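The bathroom sink, a reckoning

April 11, 2023

I have cleaned a lot of sinks badly. I say this as a person who has rented in five different postcodes and left every one of them with the full bond, so I know what passes an inspection, and I know how far that is from clean. A property manager looks at a basin for as long as it takes to say "and the bathroom's fine." You can get a long way in life on that.

Then Eleni Kneževič came to stay for a long weekend and brushed her teeth at ours, and said, quite kindly, "Do you two garden in there?"

We do not garden in there. What we do is repot things over the basin when it's raining, knock the grit out of running shoes, and in my case trim a beard over it while listening to the cricket. I'd stopped seeing the little dark specks. They had become part of the colour of the thing, the way you stop hearing a fridge. After Eleni went home I stood there with my glasses on for the first time in months and had a proper look, and I would like to apologise to every guest since September.

So this is a post about wiping out a sink. If you came for the sourdough, it's two posts down and it didn't rise.

My first move was to spend money, as is traditional. I went down to Kowalchuk, the hardware place behind the servo, and came back with a bottle of something called Fokum, which smells like a lemon being held hostage, and a three-pack of sponges with a green side. The bloke at the counter asked what the basin was made of. I said white. He waited. I said shiny. He took the green-sided sponges off me and put them back on the shelf, and I've thought about him fondly ever since.

The trouble with a glossy ceramic basin is that it wants to look good, so it lies to you. Under a bathroom light the whole bowl is highlights. You give it a swish, step back, see a lot of gleam and decide you're a capable adult. Meanwhile the specks are sitting lower down, on the bit you aren't looking at. Turn the light off and use the torch on your phone, held low and sideways, and it's like flying over a country town at night.

My second mistake was water. I turned the tap on full and tried to blast everything down the drain. Grit does not go down the drain. Grit goes up the side, has a look around, and settles in a nice tidy crescent on the far side of the bowl. I did this four or five times, moving the same teaspoon of potting mix about like a man herding ducks. Some of it went into the overflow hole, where I assume it's started a family.

Venkatesh Venkataraman, who lives across the landing and has opinions, told me to start with a barely damp cloth. His mother ran a guesthouse with 44 basins in it, so I took notes. You scrunch the cloth up so there are plenty of folds, put it down on the side furthest from the mess, and work in. The folds pick up the bits. If you fold the cloth into a neat square like they do in hotels, you get one flat face that pushes everything ahead of it. I'd been a neat-square man my whole life. It was a hard ten minutes.

He also says two cloths at once. I thought that was just him showing off, but there's something in it. One cloth goes thin on you, and you end up rubbing the bowl with your knuckles. Two bunched together give you something with a bit of body that squashes into the curve. Ours are the Jekik microfibre ones that come in a roll from Stastgate. I refuse to buy them in white, as a white cloth on a white basin tells you nothing about anything. Get colours. Loud ones. You want to be able to find the thing when you've left it in the bowl and wandered off to answer the door, and I do that about as often as I finish.

The order I've settled on, after far too much thought:

Take everything off the back ledge. The toothbrush mug, the soap, the moisturiser somebody gave you. If you clean around them you will leave rings, and you'll know.

Damp cloth, scrunched, dry-ish. Do the walls of the bowl first and finish at the drain.

Lift the grit out. Shake the cloth into the bin, or out the window if you're not overlooked.

Only now the Fokum, a small squirt, and only now the water.

Rim and ledge last, with particular attention to the base of the tap, where there is always a chalky little moat. An old toothbrush helps. Mark it clearly. I'm not going into why.

Then the front of the vanity. I'd forgotten cabinet doors were a thing that got dirty. Ours have that raised panel business, with a ridge the whole way round that exists to hold dust, and toothpaste has been running down the left one for what I can only call an era. The handles are worse. You open those with wet hands every single morning.

I timed the whole job, out of spite. Eleven minutes the first go and under four now, most of it spent relocating the mug. My partner pointed out that I'd spent longer than that telling people about it. Also true.

What surprised me is how much of it is leaning. I'd always cleaned the basin standing bolt upright, at arm's length, like it might go off. You have to get over it. Plant your feet, get your weight forward and push the cloth against the wall of the bowl so it stays in touch the whole way down. Skate it over the top and the specks sit there and wave as you go by. My back complained the first couple of times, and then I moved the bath mat so I could stand closer, which I could have done in any of the preceding years.

I've been asked (by one person, Eleni, in a text) whether I now do it every day. No. I do it every second day and tell people it's every day. I wipe the grit out dry when I see it, which takes no time at all, and save the lemon for when the tap's gone cloudy. The repotting has moved to the laundry trough. The beard has stayed put. There are limits to how much a man can change over one remark.

Venkatesh came by to inspect. He ran a finger along the ledge behind the tap, said "hm," and asked if we'd ever looked behind the toilet. I've stopped answering the door. 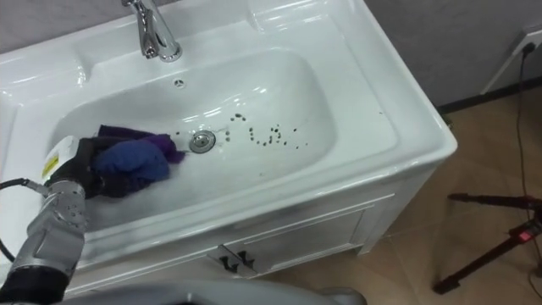
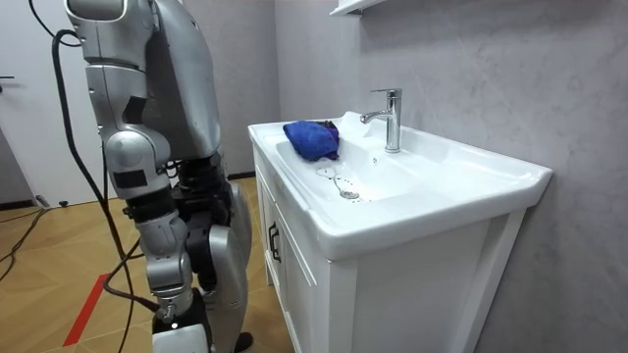
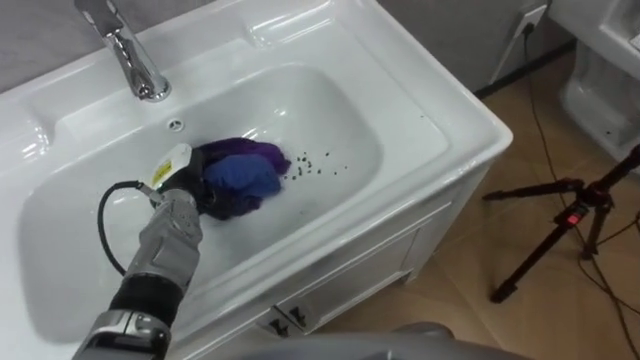

Blue and purple cloths in the basin, first and last photos; the middle one has the white vanity and the herringbone-style floor.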